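KIRKVILLE - Water main work on Sikder Street will run through the end of September, the town said, two weeks longer than first planned. Crews hit an old clay line near the library that wasn't on any of the maps.

The street stays closed to thru traffic between the library and the post office. Residents can still get to their driveways from the north end. No street parking on either side, 7 a.m. to 5 p.m., and cars left out will be towed at the owner's cost.

"We thought we had that block figured out and we didn't," said Aaliyah Chan, public works director. Old pipe was still carrying water to four houses. Those had to be switched over by hand before digging could go on.

The job replaces 719 feet of cast iron main. New pipe is going in now on the south half, with the library block next. Contractor is Givix, out of the county seat, same company that did the Mill Road job last year.

Water will be shut off for short stretches. 224 homes and businesses are on the affected line. Door tags go out the day before, and anybody who doesnt get one but loses water should call the public works office. Brown or cloudy water after a shutoff is normal, Chan said. Run the cold tap in the tub until it clears, and hold off on laundry.

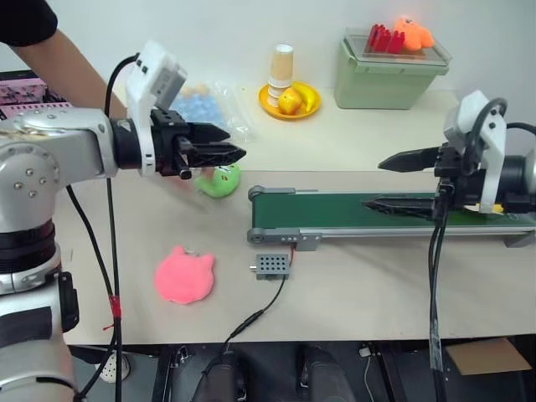 Business owners on the block aren't thrilled. Marloes Van Rooij, who runs the Lerance bakery across from the post office, said her morning sales are down since the barricades went up. She has asked the town for a bigger detour sign at the corner, plus a few spots of short-term parking behind the library.

"People see the orange and they keep driving," Van Rooij said. "We're open. Same hours. You just have to walk a little."

Chan said the sign is ordered. Parking is up to the library board, which meets later this month.

School buses are using Mill Road for now. Stops at Sikder and Second are moved one block east, to the church lot, and pickup there is 10 minutes earlier than than the printed schedule. Trash and recycling will be collected as usual but bins need to be at the north corner by 6 a.m.

Paving comes last. The trench gets a temporary patch this fall and the full width of the street will be repaved in spring, once the ground settles. Cost of the added work hasn't been worked out yet. Chan expects to bring a number to the town council at its next meeting, 7 p.m. at town hall, open to the public.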